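Derard Valley Groundwater Monitoring
Progress report to the Trestach Fund
Submitted 7/6/20
Prepared by Isla Guthrie, with field notes from Tarmo Mockus

Status

The network now has 37 wells in service. Work is on schedule except for the northern line, where access to two wells was delayed by a washed-out track. The track was regraded in the spring and both wells have been visited since. Spending is within the approved budget for field work and slightly over for lab analysis. The overrun is explained under Budget.

Water levels

Level loggers record at fixed intervals and are downloaded by hand on each round. The dataset for this period holds 3,946 accepted readings. Readings were rejected where the logger had been lifted for service, where the clock had drifted, or where the hand-dipped level did not agree with the logged level within the limit set in the field manual. Most rejected readings came from the Trikthorpe end of the valley, where the older loggers are still in use.

Levels in the shallow wells fell through the dry months and recovered after the first long rains. The deep wells show a weaker and later response. The lag differs from well to well, and Bereket Kahsay is preparing a separate note on whether this follows the mapped clay layer or the pumping pattern on the east side.

Water quality

Nitrate samples were taken on every round. Seven wells were above the project's internal action level at least once, and all of these are in the lower fields. Chloride was steady apart from a single high result at Rathore Bridge, which was not repeated in the follow-up sample. It has been flagged in the database and left in.

One batch of samples arrived at the lab without its cold-chain form. The results were close to those from the earlier round, but the batch has been marked as unverified and is not used in the trend plots.

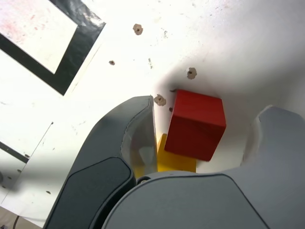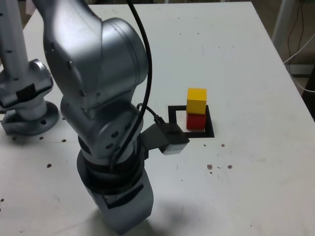 Well cap marking has been changed across the network. Under the old system all caps were gray with a stamped number, and the stamp filled with dirt within a season. On at least one round a deep well was sampled as a shallow one. Caps are now painted red for deep wells and yellow for shallow wells, and at paired sites the two stand close together. The two colors were picked for how well they separate at a glance, even when the two sit close together, as the red cube and the yellow block do in the first picture. Numbers are painted on the side of the casing in black and repeated on a tag inside the cap. Tarmo Mockus reports that the paint is holding on metal caps and lifting at the rim on plastic ones. A primer is on order for the plastic caps.

Data handling

Ayten Başaran has moved the well records from separate spreadsheets into one table, keyed on well number and depth class. Duplicate entries from the changeover have been removed. Coordinates for the northern line still need checking – the older survey used a different datum, and two of the converted positions fall on the wrong side of the stream.

Budget

Lab costs are over plan due to repeat sampling in the lower fields and at Rathore Bridge. Travel is under plan by a larger amount. Cengiz Taşdemir has asked that the difference be moved between the two lines, with no change to the total. Written approval is requested.

Next period

The remaining old loggers at Trikthorpe will be replaced before December. Casing heights will be resurveyed at every well where the cap was changed, and the level records corrected if needed. Landowner agreements for three sites on the east side are up for renewal. Two have been signed and returned, and the third is with the owner's agent.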